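Teaching by hand-held grippers: why do my two-handed demos come out so much worse than one-handed?

Posted in: Robots and Automation > Showing by hand

marblefloor_meg

Hi all, long one, sorry in advance. I started in April at Rirovura, helping to record demonstrations for a project called Sumampouw. The idea is simple enough when somebody else explains it. We hold the grippers ourselves, do the job at normal human height with normal human arms, and later the arms on the bench are meant to learn it from what we recorded. Picking things up and putting them in a bowl with one gripper, lovely, no complaints at all. I did 351 of those and only a handful got thrown out.

Then we moved on to furniture, which needs both hands, and my numbers fell off a cliff! I've handed in 210 two-handed clips and the checking software has rejected 100 of them. The reason it gives is nearly always "tracking lost", sometimes "hand jump", and that's all the help you get. As far as I know the tracking depends on the square black and white markers, so I do try to keep them clean and not put my thumb over them.

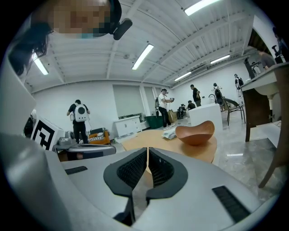
It's a big shared hall with a shiny floor and plenty of people doing their own recordings, so I did wonder about folk walking past behind me, or the ceiling lights. My supervisor thinks neither matters much and that it's probably me. She might be right! But I'd like to know what I'm doing before I go back and do it another couple of hundred times.

Things I've tried already: slowing down, which made it slightly better but then I got told off for clips being too long. Sitting on the floor so that I'm level with the lower shelf of the table. Standing up again when my legs went numb. Swapping which hand goes first.

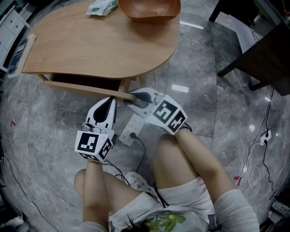

Sitting down with one gripper in each hand, next to the round-ended table.

The floor version feels steadier to me, but I end up twisting my wrists all over the place to get at the shelf, and the leads get in my lap. Is it better to stay put and twist, or get up and move round the table? And does it matter if one gripper goes behind the other for a moment? Any tips welcome, even obvious ones. I've only been doing this a few weeks and I'm the only one on my shift.

Rizal Sopacua

Hello Meg, I spent a long winter doing exactly this for a small outfit in Bolham, and your reject rate sounds like mine in the first month, so please don't take it too hard. (We ended up with 2992 accepted clips between us and I think I dreamt about every one.)

I'd bet on your wrists. When you work with one hand you naturally hold the gripper so the marker faces more or less the same way the whole time, and you don't notice you're doing it. Give yourself a second gripper and the two start fighting for room. You tip one forward to get under something, its marker turns away or ends up behind the other gripper, and the tracker has to guess. A short guess is usually fine. A long one gets you "tracking lost", and if it guesses wrong and then finds the marker again, there's your "hand jump". Same fault, two names, at least on the software we had. Yours may differ.

So to answer the bit about one going behind the other: yes, it matters, but only if it stays there. Crossing over quickly is all right. Parking one hand behind the other while you fiddle is what kills a clip.

What I'd do is this. Before you record, do the whole job once with the grippers and nothing running, and watch only the markers. Forget the furniture. You'll soon spot the moment where one disappears, and it tends to be the same moment every time. For me it was always passing a long piece from one hand to the other. I used to bring the second gripper in from the side with its marker well tucked out of view, and once I started coming in from the top the rejects dropped a lot. Pause for a breath when both jaws are closed on the wood, then let go with the first one. If you open and pull away in one movement the piece swings and you chase it, and chasing makes for a horrible demonstration even when it does get accepted.

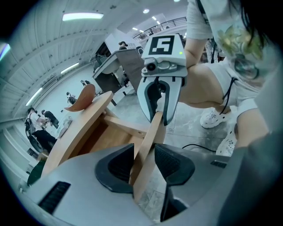 Both grippers on the same slat, the upper one with its marker showing.

On sitting or standing, I'd get up. I know it's comfy down there for the first ten minutes, but you've got your knees in the way and your elbows can't go anywhere, so all the turning has to come from the wrists. Stand, bend from the hips, and shuffle round the table when you need a new angle. Do ask what the arms on your bench can reach, though. If they're bolted to one spot then your walking round may be no use to them, and someone ought to have told you that before you started!

Leads: over the shoulder and down your back, with a loose bit of tape at the shoulder. Don't tape them tight or you'll yank the thing out when you stretch.

tobes77

lights. its always the lights. we had reflections off a shiny floor and lost loads until we put a rug down

Rizal Sopacua

Could be a bit of that too, Tobes, but then I'd expect her one-handed clips to suffer in the same hall, and she says they were fine. A rug is cheap to try, mind.

old_clodau_hand

I used to check clips at Clodau, so a view from the other side. Ask whoever runs the checker for the time stamp of each failure. It's normally saved somewhere even if the screen only shows you the reason. Take ten rejects and go to that exact second in each. If most of them are the handover then Rizal has it, and if they're scattered all over I'd look at the marker cubes for scuffs or one that's come a bit loose on its mount.

Also, being told off for long clips while you're still learning is daft. We would take a slow clean one over a quick messy one any day. Show your supervisor the two side by side and see what she says.

marblefloor_meg

Thank you both (and Tobes, I've asked about a rug)! Did the dry run before lunch watching only the markers and I can already see my left one going missing every time I reach under with the right. Going to try coming in from the top this afternoon, standing up. I've emailed about the time stamps as well and will post back when I hear.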